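Comparer deux pinces sur une tâche de rangement : préparer l'essai

Pour choisir entre deux pinces, les fiches techniques ne suffisent pas. La force de serrage et la course sont mesurées sur des cales rigides, alors que les objets d'une maison sont mous, creux ou mal posés. Nous utilisons une tâche simple, ranger des chaussures sur un meuble bas, avec la Flerkus à deux doigts et la Hukomow à doigts souples.

Matériel

Un bras avec bride standard, les deux pinces, une caméra stéréo, un fond sombre et mat, un meuble à chaussures ouvert et plusieurs paires de matières différentes. Le contrôleur est un Sjöberg, mais la méthode ne dépend pas du modèle.

1. Régler la caméra

Placez la caméra face au meuble, assez haut pour voir à la fois le dessus et la tablette. Fixez l'exposition à la main : les semelles blanches saturent vite devant un fond noir. Vérifiez ensuite que chaque paire est visible dans les deux vues. Une chaussure présente à gauche et coupée à droite donne une profondeur inutilisable.

2. Enregistrer les prises de référence

Avant de monter la première pince, faites le rangement à la main, lentement, et enregistrez. On y repère les points de saisie à essayer. Sur les modèles en maille à col haut, par exemple, les doigts entourent le col et le pouce s'appuie du côté de la semelle.
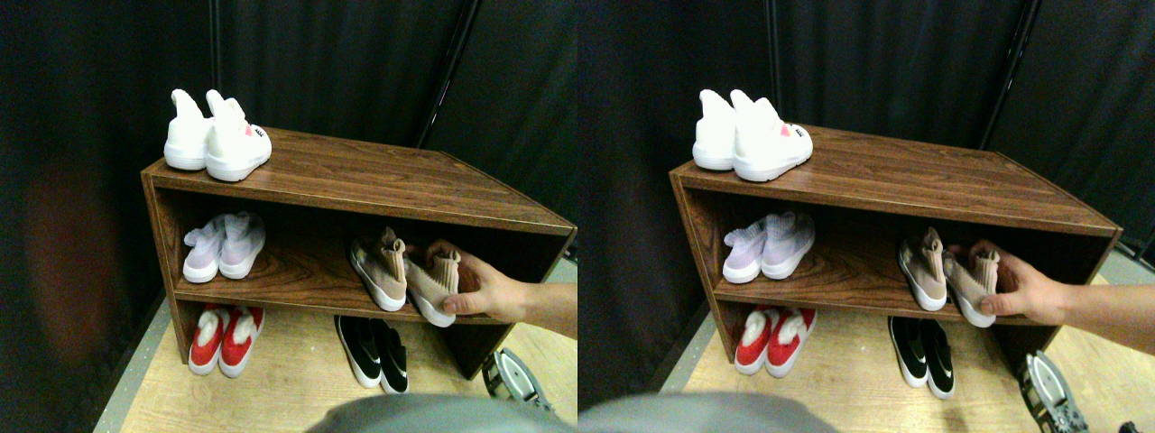 Venla Nieminen fait remarquer que la prise par le col marche mal avec deux doigts rigides : la maille s'étire, la chaussure pivote et la semelle accroche le bord de la tablette. Elle conseille de descendre plus bas et de serrer juste au-dessus de la semelle, quitte à ralentir l'approche.

Nous testons donc les deux hauteurs, col et semelle, avec chaque pince.

3. Lancer les séries

Comptez 160 essais par pince, dans le même ordre de paires. Limitez la vitesse à 200 mm/s près du meuble. Remettez les chaussures en place entre deux essais - des repères au ruban adhésif sous le meuble évitent les écarts.

4. Noter les résultats

Un essai est réussi si la chaussure reste debout six secondes après l'ouverture des doigts. Notez à part les glissements, les collisions et les saisies vides. Le script Flaria exporte tout en CSV, jusqu'à 1000 lignes par fichier.

Changez les patins de la Flerkus avant de passer à une nouvelle série, même s'ils paraissent propres.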